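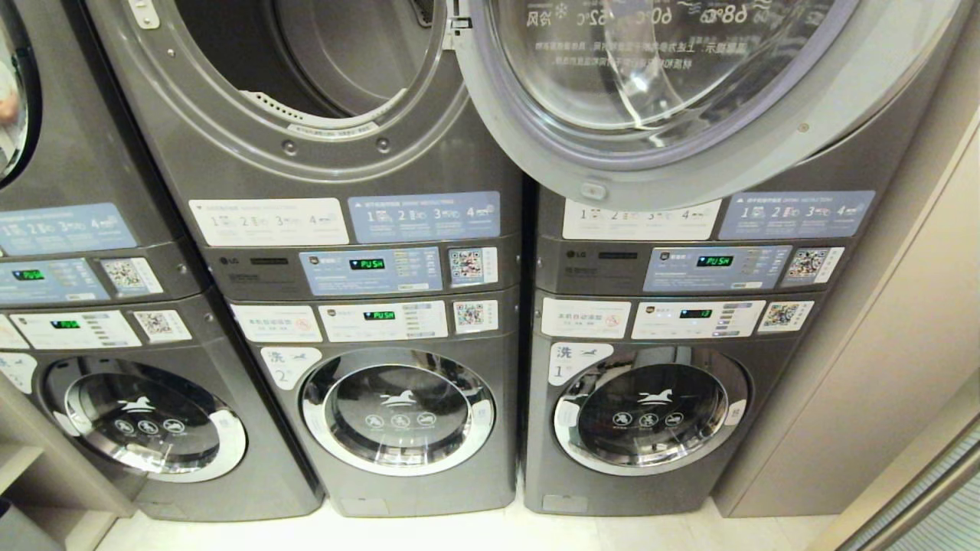
Según Amparo Ibarra, un kit de manipulación para lavanderías de autoservicio debería juzgarse por lo que hace con las puertas y los filtros, y bastante menos por cómo dobla una toalla. Compartimos en parte esa opinión, y por ello el protocolo de esta sección separa ambas cosas.

4.2. Evaluación del kit Hellico en columnas de lavado y secado

El kit Hellico se ofrece como paquete cerrado: pinza de dos dedos, cámara de muñeca, soporte de montaje y licencia del planificador Vindmont. Lo evaluamos en noviembre sobre lavadoras y secadoras comerciales LG apiladas, sin modificar las máquinas ni retirar sus etiquetas. Las tareas fueron cuatro: abrir la puerta, introducir la carga, extraerla y leer el estado en el panel. Cada tarea se repitió 59 veces con la configuración de fábrica.
La apertura de puerta se completó en 51 de los 59 intentos. Los ocho restantes terminaron por exceso de par en la muñeca, y en ningún caso el planificador propuso un segundo agarre. 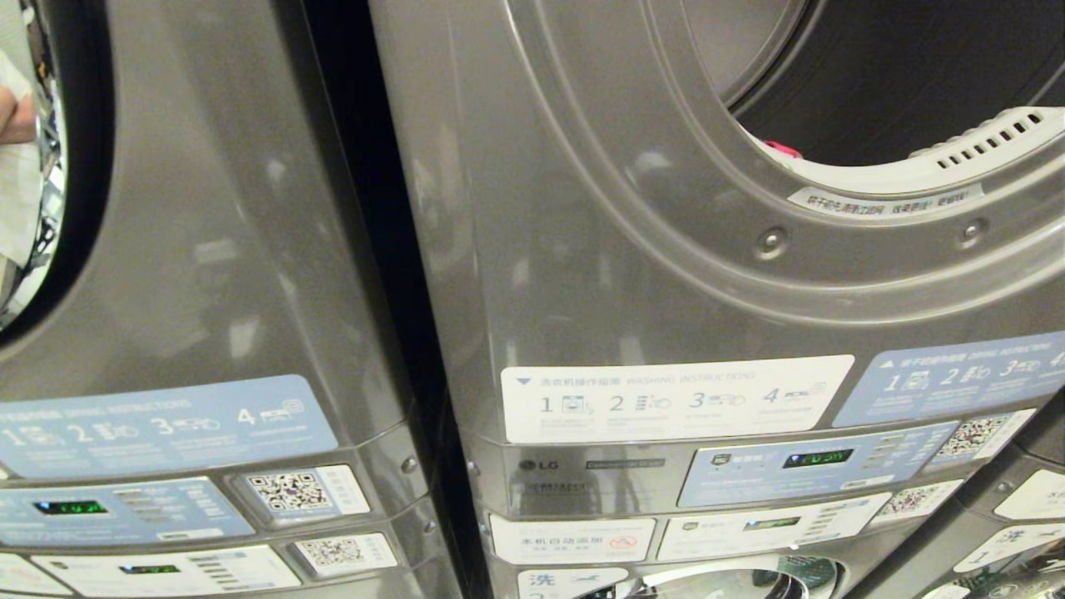
La extracción de ropa resultó más irregular. Con prendas sueltas el kit trabajó sin ayuda, pero con sábanas enredadas hubo que intervenir a mano en 2 de cada 50 agarres, cifra que el manual de Hellico no recoge. Esi Laryea repitió la serie con los dedos largos de Bañez y obtuvo el mismo resultado.
La lectura de los paneles depende mucho de los reflejos en las superficies metálicas. El módulo óptico Nanotberg, que se vende aparte, redujo las lecturas nulas, aunque obliga a recalibrar la cámara en cada arranque.
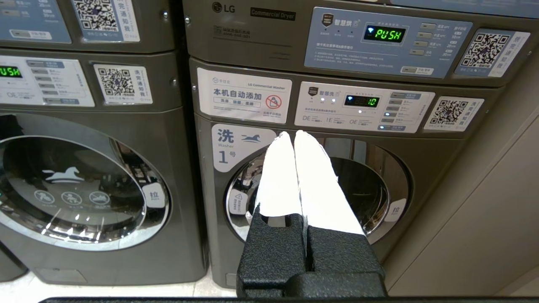 Figura 3. Pinza de dos dedos ante la puerta de la lavadora n.º 1.

El precio del kit no incluye los dedos de repuesto. Para un local con pocas columnas recomendamos contratar primero el alquiler mensual y medir los fallos de apertura antes de comprar.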